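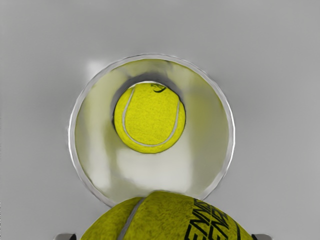

Tsutomu Sugiyama thinks the ball drop is fine and that we should stop blaming the tube. His message was waiting when I got in: the fault is in how we read the force, he wrote, and if we'd run that motion on the real arm at Filthorpe we would be buying a new wrist sensor. I spent the whole morning trying to prove him wrong and ended up proving him mostly right, so this is a long entry.

Monday, tennis ball packing, Hallmont sim

Overnight batch was set for 1890 episodes. It stopped itself at 1046, with the arm pushing straight down and the solver giving up. No warning before that, no stop from the watchdog, just a dead process and a log full of NaNs. I love a fault like this! It repeats every single time from the saved seed, and I can single-step it as slowly as I like.

What the log says:

Second ball going in. Approach normal, lined up over the tube, descent starts. The ball catches on the rim. The planner (Marwat, last week's build) doesn't see a catch, it sees a position error, so it asks for more. Force at the wrist climbs to almost 1000 N before the solver falls over. The watchdog ought to have tripped long before that and it sat there quite happily.

First guess: the tube's collision shape. The wall you see and the wall the physics uses are separate things, and I was sure the physics one was too thick at the top. Loaded the overlay, went all the way down the inside. It's fine. The inner radius matches and the ball has its clearance. Half an hour gone, but at least I now trust the tube, and I've saved the overlay view in the shared folder as it's really handy.

Second guess: the ball's position in the grip. Better! On the bad episode the ball had been picked off-centre by 4 mm, along the direction the fingers close. The place step assumes the ball is dead centre in the gripper and never checks again after lifting. So we arrive lined up beautifully by the gripper and not by the ball. That explains the catch.

It doesn't explain the watchdog, and this is where Tsutomu comes in. The force reading goes through a smoothing filter that I put in back in September to stop false trips when the fingers close. The filter gets cleared at the start of each motion segment. The planner, when it sees the position error, replans, and each replan counts as a new segment. So: push, replan, filter cleared, push harder, replan, filter cleared. The watchdog was only ever looking at the first few samples of a fresh filter, and those are always small. My filter, my mistake, and a really lovely one to have found in sim.

Changes made today:

Watchdog now reads the raw force. The smoothed one is kept for the plots only.
Filter state carries over between segments.
Replans during a descent are capped. Past the cap the arm backs straight up and calls the episode failed.
Ball centre is measured again after the lift and the place target shifted to suit.

I put these in one at a time and reran the bad seed after each. With the watchdog change alone, the arm stops and reports over-force, ball still held. With the ball centre change as well, the ball drops in without touching the rim. Then I took the ball centre change out again and left only the watchdog and the replan cap, as I wanted to see the back-off work by itself. It does. Up it goes, nice and straight, no sideways drag on the tube.

After lunch, longer sequence on the Vasthorpe room layout with everything switched on.

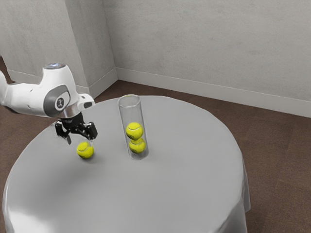 Two in the tube, gripper over the loose ball.

I've been watching the wrist force all through these and it's so much calmer to look at. There's a small bump when the fingers close, which is the thing the filter was meant to hide in the first place, and the raw threshold sits comfortably above it.

Still to do:

Tube is much taller than a stack of two, so a ball let go at the top has a fair drop when the tube is nearly empty. Bounce looks believable to me but I haven't compared it with a real one.
Off-centre picks: why? The fingers may be closing before the arm has settled. Plot finger command against arm speed for the bad seed.
Write a test that pushes the gripper into a fixed block and replans on purpose. It would have caught all this.
Nothing from this branch goes on the Filthorpe arm until that test exists. Tsutomu agrees, and wants the replan cap lower than I've set it. We'll try his number first.

Full batch restarted at 17:40 with the same seeds. Log goes to the usual place, and raw force is now saved for every step, so expect big files.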